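The Chess Lesson
At a packing plant in Pisville, the newest hire learned its job on a game board, and the people beside it had to learn a few things too

If you come into the Gagnon plant by the side door, as everybody who works there does, the first thing you pass is the coat rack, and the second is the long bench where Concetta Fabbri spent most of her working life putting small things into small boxes. Hinges, mostly, and cabinet knobs, and for a few strange years in the middle, replacement pieces for board games. She can still tell you which knobs scratched if you let them touch and which ones you could more or less pour.

"People think packing is nothing," she told me, moving her lunch over so I could sit down. "You try it for an hour and then come talk to me."

I did try it, and I lasted most of the hour, and I will say only that my boxes had to be opened up again by someone else.

Gagnon employs 133 people in Pisville, a town where you are never far from someone who has worked there or is married to someone who has. Of those, 28 were on the packing benches in February 2020, when the company announced it would bring in robot arms to do the picking and placing. The arms would be set up by a small outfit called Sutell, from two counties over, and they would run on a planning program named Alov. There was a meeting in the lunchroom, with doughnuts. Concetta remembers that the doughnuts were good and that hardly anyone ate them.

Harvey Morin was the one who had to stand up in front of that room. He runs the packing floor now, but he started on the benches himself, two spots down from Concetta, and he has the slightly stooped walk that a lot of the older packers have. He promised there would be no layoffs in packing for the first two years, and he got the company to put it on paper and pin it by the time clock, where it stayed until the corners curled.

What he could not promise was that the work would stay the same, and it didn't. Sutell began the whole business on a screen, with a make-believe room and a make-believe table, and the task they picked was moving chess pieces. Harvey had a hard time explaining this to his crew at first. Chess pieces, though, are a pretty fair stand-in for what Gagnon ships. They are small, they come in different heights, they stand close together, and if you come down on one a little crooked you knock over its neighbor. A program that can lift a pawn out from beside a queen without any fuss has a decent chance with a tray of knobs.

So in the weeks that followed, a few of the packers took turns going up to the little office over the loading dock to watch the practice runs and say what they thought. Concetta went mostly because it was warm up there. She ended up staying, and by the end of March she had a chair with a cushion on it and strong opinions. The arm went for the tall pieces too low, she said. It came straight down every time, even when a person would have slid in from the side. The young engineers wrote it all down, and some of it they even used! Her list of complaints eventually ran to 179 entries, and Harvey keeps a printed copy in his desk and will show it to you with very little encouragement.

When the real arms came, they went in at the far end of the floor, and they were slow. They are still not fast, if you ask the packers, who do like to be asked. What they are is steady, and they don't mind the hinges, which everyone else did. Concetta used to go home with her thumbs taped. These days she spends her mornings setting up trays, checking what comes off the line, and stepping in when an arm gets confused by something shiny, and in the afternoons she is back up in the office with the cushion.

She makes a bit more an hour than she did. She also misses things, and she was careful that I should write that down as well. The benches used to face each other, so you talked all day, about grandchildren and bad knees and whoever had just bought a truck they couldn't afford. The new stations are spread out, and each one faces its machine. A couple of the women asked for transfers to shipping, where there is still a crowd. Harvey has moved two of the stations closer together and would like to move more, but the floor outlets are where they are.

A good day now is 390 cartons out the door before the afternoon break, and somebody chalks the number on the wall by the coat rack. Concetta still packs the odd orders by hand, the ones with one of this and three of that and a note from the customer. She did one while we were talking, brass knobs in tissue, without looking down. Then she wiped her hands, picked up her cardigan, and headed up the stairs to see how the practice runs were going. 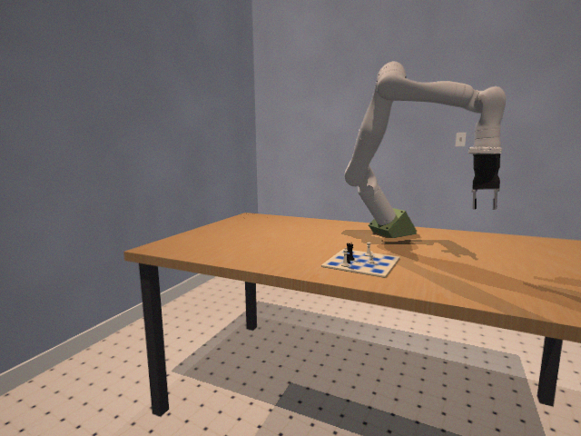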